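Forum > Sweets and Snacks > Chocolate bars, old and new
Thread: Has the Oren bar changed, or is it me?

wafer_naomi
Okay, I need other people who care about this as much as I do. I had an Oren over the weekend for the first time in maybe two years, and the biscuit in the middle was lighter and crisper than I remember, nearly a wafer. The caramel seemed thinner too, but I loved it! My memory of the old one is a proper dense shortbready finger that you had to commit to. Has Chege changed the recipe or have I made up the old bar in my head? I have my wrapper album out on the table right now (1,201 wrappers, yes I'm that person) and the fronts from the purple era all say "biscuit finger", while the new one just says "crunchy centre".

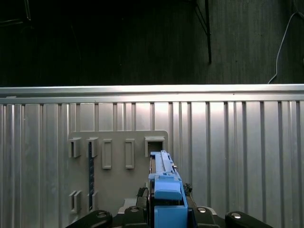
So something moved, at least in the wording. The back of the new one also lists the caramel after the milk solids and I'm fairly sure it used to come first. I can't check properly as I trimmed half my backs off when I was twelve, which I regret every single day. Anyone kept theirs whole?

Naomi Mfaume

simiyu_n
Love this thread already. I reckon it's the same biscuit and a thicker coat of chocolate. More chocolate makes the biscuit seem lighter. I did a side by side with a Namotlow last August and the Oren was the denser of the two by a mile.

rotich_eli
Going to disagree with Nassoro there, sorry mate. The bar got shorter when they went from the single to the twin pack, and a shorter finger bakes differently in the middle. I've been making a copycat at home for ages and if I cut the dough small it goes crisp right through, same flour, same butter, same tray. Leave it long and the centre stays soft for days. Try it, it's a great afternoon and you get to eat all the failures.

wafer_naomi
Ooh, would you share the dough? I've only ever tried the caramel and it set like a window.

rotich_eli
Course! Plain flour, cold butter, caster sugar, a spoon of rice flour (don't skip it) and a pinch of salt. Rub it in, press it flat, chill it, cut it, chill it again. Low oven until the edges just start to colour. For the caramel, take it off earlier than you think and stir the butter through at the end. I dip in milk chocolate and tap the fork on the side of the bowl, otherwise you get those feet along the bottom.

The ripples along the top are the hard part. I use the back of a fork, dragged while it's still soft, and one in every four looks like a real Oren. The rest look like driftwood — delicious driftwood.
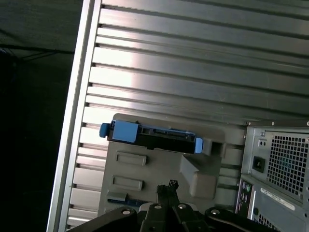

Ribbed panel, grey bracket.

B_Khaemba
Eli, your rice flour tip is gold, thank you. I want to stick up for the new bar though. The old one was heavy! I grew up in Gultbridge and every canteen sold them, and half the kids ate the chocolate off and binned the biscuit. The new centre is miles better with a cup of tea. It holds for a proper dunk and then gives way all at once.

simiyu_n
You DUNK an Oren?

B_Khaemba
Both ends bitten off, tea up through the middle like a straw. Don't knock it.

simiyu_n
I'm not knocking it, I'm putting the kettle on.

shabs
Quick one for Naomi. I've got whole wrappers, backs and all, 133 of them just from Chege. Had a look through tonight. The caramel comes first on the purple ones and on the early red ones, then drops to third. The colour change and the recipe change don't line up, which I never noticed before. So there'll be two kinds of red wrapper out there and only the back tells them apart.

wafer_naomi
SHABANI. This is the best news I've had all year. So there's an early red and a late red? And I've been filing them on the same page! Can you tell from the front at all? I've got some 497 doubles in a shoebox and I'm going to have to go through the lot with a magnifying glass.

rotich_eli
Doesn't prove the biscuit changed though. Caramel going down the list could just mean more milk in the chocolate. Nassoro might be right about the thicker coat, much as it hurts me to type it.

simiyu_n
Screenshotting that.

B_Khaemba
Or less caramel! Naomi did say it seemed thinner. I'd love someone to cut one clean across and measure the layers. My knife just crushes it. Do you freeze yours first, Eli?

rotich_eli
Nine minutes in the freezer, then a hot bread knife, no pressure. Any longer and the caramel shatters. I'll do an Oren and a Namotlow together and report back.
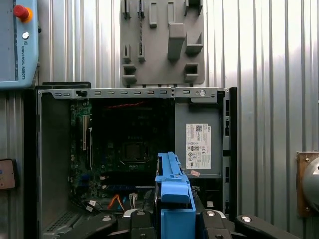

Shabani Makokha
Look at the fold on the end, Naomi. On my early reds the seam runs over the top of the O, and on the late ones it stops short of it. I've only got a handful of the early kind, so I wouldn't swear to it until you've been through your shoebox. And Eli, cut a third one for me please, I want to know about the chocolate on the base. I've always thought it's thinner underneath.

wafer_naomi
Found two in the first handful with the seam over the O!! Going back in. Shabani, do you want one of them? I'll swap for any purple back you can spare, creased is fine.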